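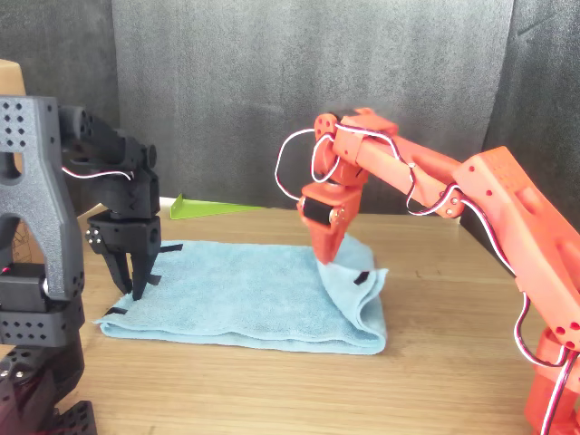 GRENICO LAUNCHES THE ETIM TOWEL, AND A FREE GUIDE TO FOLDING IT

For release 24th August

Hello from all of us at Grenico! I'm Konrad Hauser, I started this company with a sewing machine and a very patient landlord, and I normally leave press releases to other people. But I wanted to write this one myself, because it's about towels and I can talk about towels until the room clears.

From today you can buy the Etim, our new everyday hand towel. It comes in one colour, light blue, and one size, and it costs the same whether you buy it from our website or from any of the 50 shops that stock our things. I know one colour sounds mean. We tried a white, a sand and a sort of mossy green in March, and the light blue was the one everybody in the office kept taking home, so that was that decided.

What's new about it? Mostly the pile. Our old hand towel, the Posura, was a lovely thick thing and people wrote us very kind letters about it, but it was a pig to fold. You'd get it in half, turn round to pick up the next one, and it would have puffed itself open again. The Etim is shorter in the pile and a bit lighter in the hand. It dries you just as well (I've used mine every morning for months) and it goes into a drawer without a fight. If you loved the Posura, don't panic, we've still got stock and we'll carry on selling it until it's gone.

Now, the folding guide. Wilson Cusi looks after our customer post, and last year he started keeping a pile of every letter that asked how to store towels. There were 340 of them by Christmas. Airing cupboards that won't shut, bathroom shelves the depth of a paperback, children who pull from the bottom of the stack... So we've made a small booklet, and it goes in with every Etim order, free. You can also ask for one on its own if you send us your address, even if you've never bought a thing from us.

It's 6 pages long and there are four folds in it. The first is a plain half and half again for a deep cupboard. Then there's one in thirds for a narrow shelf, a roll for baskets, and a flat parcel for suitcases, which is my favourite and the one I show people at trade fairs whether they ask or not.
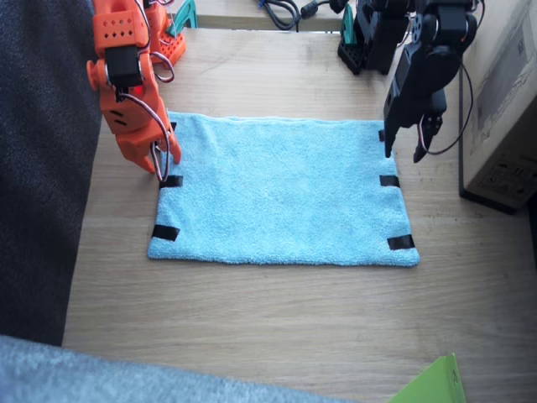

A good fold starts with a flat towel, and most of us skip that bit. I certainly did. I used to fold in mid-air with my chin, like my mother, and every towel in the house had a fat end and a thin end. So page one of the booklet is all about laying it down. Use a table if you can, long edge towards you, and smooth from the middle outwards until the edges are lined up. Don't chase every last wrinkle – a few shallow ones along the top edge will do no harm at all, they vanish inside the fold. If you're teaching someone, or you just keep losing your place, stick short strips of black tape in pairs down the left and right sides, so you've got something to line up by eye. Peel them off before the towel goes in the wash, please. Wilson forgot and we heard about it for a week.

Page two is corners. Pick up the corner itself and not the edge an inch along from it, lift it a little way, and lay it back over the towel slowly. Fast folding drags the layer underneath and then you're back to smoothing. I timed myself both ways and the slow way came out quicker, though I wouldn't swear to that in court.

A few practical things, as I'm told a press release should have some. Wash the Etim once before you use it, at 40 or under, and leave out the fabric softener, it makes any towel worse at its job. Tumble drying is fine on low. Give it a good shake while it's still damp and you'll have far less smoothing to do at the table. Every towel has a hanging loop, stitched on the short side this time, after the long letter-writing campaign from people with narrow hooks. You know who you are and you were right.

The towels are sold singly or in a bundle of 4, and the bundle arrives tied with cotton tape and no plastic. Our friends at Groltex are doing the packing and posting for us, so orders should leave within two working days. If yours goes astray, write to us and not to them, we'll sort it out.

We're also holding open afternoons at the Grenico shop through the autumn, where you can bring your own towels (any make, any age, we don't mind a bit) and have a go at the folds with a cup of tea. There's no charge and no booking. Bring the awkward ones! Bath sheets, the beach towel with the fringe, that odd square one that came free with something. I haven't met a towel yet that I couldn't get into a parcel, but I have met a few that came close.

Journalists and bloggers who'd like an Etim to try, or a copy of the booklet, should get in touch with Wilson Cusi at the Grenico press desk. Tell him which cupboard you're trying to fit it into and he'll mark the right page for you.

Konrad Hauser
Founder, Grenico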